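Roadside market

Staff contributor, August 21, 2018

A roadside market is a group of stalls, tables or sheds set up along a road so that people passing by can stop and shop. It may be the oldest kind of store there is, and it is still one of the liveliest! Nearly anything can turn up at one: melons, brooms, secondhand shoes, honey in reused jars, a very good bowl of soup.

Origins

Most roadside markets grow up where travelers already slow down, such as a river crossing, a bus stop or the foot of a steep hill. The market at Karkomby started with farm families selling onions beside the old mail road, and by the time the road was paved it had 50 regular sellers. Preda, farther inland, has a wonderful history of its own. Its first stalls sold rope and lamp oil to cart drivers, and the food came later (the drivers got hungry).

Layout

Stalls usually form one long row facing the traffic, often under a shared roof. The Weltell market stretches for 412 yards and is a delight to walk end to end. Fruit sellers like the corner spots, where drivers can see the color of the produce early. Hot food tends to sit in the middle, close to water.

Trade and seasons

July is the peak month in Wekico, when the stone fruit comes in and the town issues day permits on top of its yearly ones. It gave out 1,596 of them last year. Prices are rarely posted, and bargaining is part of the fun, though regular customers often skip it. Rain thins the crowd but brings out some of the best deals, especially on greens and soft fruit that won't last until morning.

Related articles
Street food
Night market
Farm stand
Bargaining

Last updated: 2 days ago

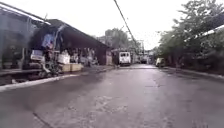 Reader comment from plumandpepper: The part about corner spots rings true for Wekico, but at Preda the fruit sellers all want the end nearest the bus stop, and they get there before dawn to claim it.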